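Workshop notebook, Gripper Bench
Wednesday, August
Subject: comparison of the Letov and Ona finger sets on the hand-held tool

Purpose

To establish which of the two finger sets is to be fitted for the Mansour trials. The principal concern is the holding of long, narrow parts, on which the Letov set gave uneven results last month. The test procedure is the one agreed in July and has not been altered.

Set-up

Both sets were mounted in turn on the same linkage. The Numen controller was used throughout, with firmware build 1148 and the closing limit left at 300 on the internal scale. The camera was re-seated before the first run and was not touched between sets. The linkage bushings were checked for play by hand and found acceptable. The left outer joint was slightly stiffer than the right, as already noted in the June entry.

Runs with the Letov set

The pads closed evenly on flat stock. On the rod, the part turned between the pads whenever the tool was tilted past the second mark on the stand. The run was stopped at cycle 109, when the rod slipped clear. Pad faces were wiped and the run repeated, with the same outcome at a later cycle. The count for the second attempt was not recorded, owing to an error in the log settings, which have since been corrected.

Runs with the Ona set

The full 1000 cycles were completed without a drop. Some turning of the rod was observed towards the end of the run, though less than with the Letov set. The rod must be seated low between the pads. When it was gripped nearer the upper holes it leaned to one side, and the reading from the Numen controller wandered accordingly. Colleagues repeating this test are asked to seat the part low before closing. 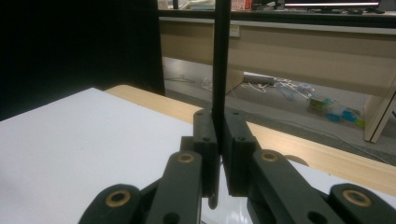

Fig. 1. Rod held upright between the pads, lower end in the gap.

Remarks

The dark fingers against a dark rod make the contact line difficult to judge in the camera view, and the exposure setting should be reviewed before further recording. A strip of pale tape on the rod has been suggested, but would alter the grip and is not favoured.

Outstanding

Repeat the Letov run with logging confirmed. Measure play at the left outer joint. Ask Mansour for the finish of their production rods, as the test rod may not be representative. Ona set to remain fitted until the repeat run is scheduled.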